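4.2 Evaluation of the Herik two-hand kit
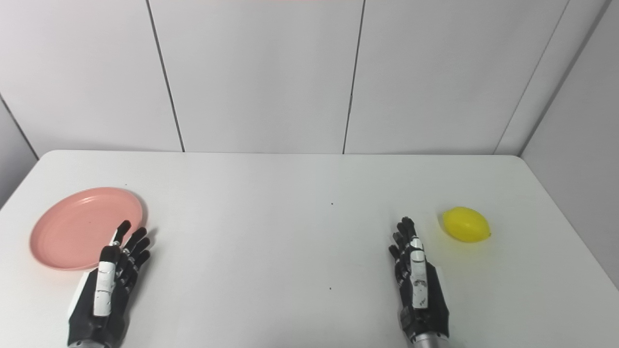

Figure 3. View from the head camera during the plate-and-lemon task. The plate is on the left and the lemon on the right, with one hand next to each.

The Herik kit is sold by Nilumbridge as a pair of five-fingered hands with wrist mounts, a control box, and a software license for one workstation. We bought the standard package and used it as delivered, with no changes to the firmware. The supplier lists a setup time of 83 minutes for a trained user. Ours took most of an afternoon, mainly because the cable guide in the printed manual did not match the labels on the control box. Nilumbridge sent a corrected page in July, and the second installation went without trouble.

All trials were run on a white table with paneled walls behind it (Figure 3). We kept the background plain so that the grasp planner, Mapplebeck, would have little to separate from the objects. The task asks the robot to pick up a lemon with the right hand and place it on a plate at the left. Since the two objects are far apart, the system must either carry the lemon across the table or bring the plate toward the middle with the left hand. Mapplebeck chooses between these plans on its own, and we did not restrict it.

We ran 420 trials with the Herik kit. Of these, 300 used the default grip settings and the rest used settings tuned by hand. The default settings led to a completed placement in 79 percent of trials. Most failures came at first contact — the fingertips closed a little early and the lemon rolled away from the palm. Lowering the closing speed helped, at the cost of a longer cycle. Failures on the plate side were less common and nearly all involved a finger resting on the rim when the plan called for a grip from the side.

The thumb casings deserve a separate note. The casings on both hands are white and show dark scuffs. We did not measure wear directly, and we cannot say whether such marks change the friction at the contact surface. Replacement casings are sold only in pairs.

For comparison we repeated the default trials with the Nollach gripper, a two-jaw model in the same price range. It was faster on the lemon but could not hold the plate level in a one-sided grip. Results for both products are given by task phase in Section 4.3. The logs and settings files used here are those of release 13/08/2020.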